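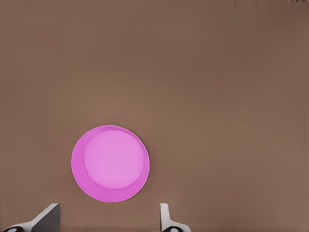
Llevo cuatro meses lavándome el pelo con champú sólido y ya tengo una opinión más o menos formada, así que la dejo por escrito. Antes usaba un champú líquido de farmacia, siempre el mismo, y no tenía ninguna queja seria salvo que se me acababa cada tres semanas y que el cuero cabelludo me picaba en invierno.

El primero que compré fue el de Tomura, el de avena. Lo escogí por el precio y porque no llevaba perfume. Mi pelo es fino, liso y con tendencia a la grasa en la raíz, las puntas secas, sin tinte desde hace un par de años. Lo digo porque casi todas las reseñas que leí antes de comprar eran de gente con rizo y no me sirvieron de mucho.

Las dos primeras semanas fueron malas. Me quedaba el pelo pesado, con una especie de película que se notaba al pasar el peine. Estuve a punto de dejarlo. Le escribí a Gleice Siqueira, que me corta el pelo desde que me mudé, y me preguntó cómo era el agua de mi casa. Es muy dura, deja cal hasta en el hervidor. Me explicó que hay pastillas que en el fondo son jabón saponificado y otras que llevan tensioactivos, como las líquidas pero sin agua, y que con agua dura las primeras suelen dar ese resultado. Miré la lista de ingredientes de la de Tomura y era jabón. La terminé usando para las manos.

La segunda fue la de Leiva, la verde, con romero y menta. Esa ya no es jabón. La diferencia la noté en el primer lavado: hace espuma enseguida, se aclara bien y el pelo queda suelto. El olor a menta es fuerte en la ducha pero se va al secar. A mí me dura el pelo limpio dos días y medio, que es lo mismo que me duraba con el líquido. El picor del cuero cabelludo ha mejorado bastante, aunque también ha cambiado el tiempo y no sabría decir cuánto es del champú.

Me duró 27 lavados. Los apunté en la libreta del baño porque en el envoltorio prometían bastantes más y quería saberlo. También es verdad que los primeros días la dejaba en la esquina de la bañera, en un charco, y se deshizo por abajo. Con la segunda pastilla uso una jabonera con ranuras y va mucho mejor.

Cómo la uso, por si a alguien le vale:

Mojo bien el pelo, más rato del que parece necesario.
Froto la pastilla entre las manos, no directamente en la cabeza. Si la paso por el pelo me pongo demasiado producto y luego cuesta aclararlo.
Masajeo solo la raíz. Las puntas se lavan con lo que cae.
Aclaro con agua templada y, una vez por semana, echo al final un vaso de agua con una cucharada de vinagre de manzana. El olor desaparece cuando se seca.

Del acondicionador sólido no puedo hablar tan bien. Probé el de Rallthorpe, que viene en una lata redonda, y no conseguí que soltara suficiente producto. Me pasaba la barra por las puntas varias veces y seguían enredadas. Mi hermana lo usa y está contenta, pero ella tiene el pelo más grueso y lo lleva corto. Yo he vuelto a la crema de siempre, en tubo, una cantidad como de una avellana.

Para viajar sí que le veo ventaja clara. En julio estuve fuera una semana solo con equipaje de mano y no tuve que pensar en los líquidos. Eso sí, hay que secar la pastilla antes de guardarla. Yo la envolví en una toallita de bambú y llegó algo pegajosa pero entera.

En cuanto al dinero, sale parecido. La pastilla de Leiva cuesta un poco más que mi bote de antes y dura un poco más. Si alguien se cambia pensando en ahorrar, no creo que lo note. En casa sí se nota el plástico que ya no bajo al contenedor.

Me queda por probar la de Cimevbridge para pelo graso, con arcilla blanca, que me han recomendado dos personas en los comentarios de la entrada anterior. La tengo pedida. Cuando gaste lo que me queda de la de Leiva empiezo con ella, y de paso volveré a apuntar los lavados. Si alguien la ha usado con agua dura, que me diga qué tal le ha ido.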